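Dustirel

The program was called Dustirel, and it had found 2345 problems before Meifang Fu finished her toast. It was a free scan. The fixing cost extra.

"Your computer is suffering," it said, in a small orange window that came back each time she closed it. She had owned the laptop for 6 years and had never thought of it as having feelings. Now she felt like a bad landlord.

She paid. Dustirel hummed along to 70 percent, stopped, and recommended a second program, Bandell, to clear up whatever was blocking the first. Bandell found nearly 300 threats. The worst of them was Dustirel.
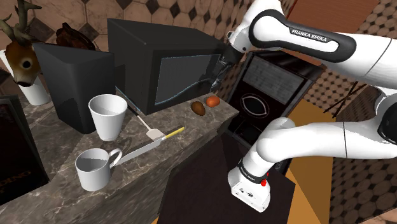
A robotic arm at the microwave.

She called her nephew at Hoarau, where he did something with servers that he had given up explaining at family dinners.

"Did you click the orange window?" he asked.

"It was very polite."

"What did it say?"

"That I was suffering."

He sighed for a while. Then he had her remove Dustirel, which asked if she was sure, and Bandell, which asked if she was angry. She clicked Other and typed a paragraph – a good one, she thought, with a semicolon.

The laptop restarted in the time it took to find her glasses. A green window slid up from the corner. Flisen, it said, had noticed she was recently hurt by software.

Meifang moved the cursor toward the X, and read the rest of it first.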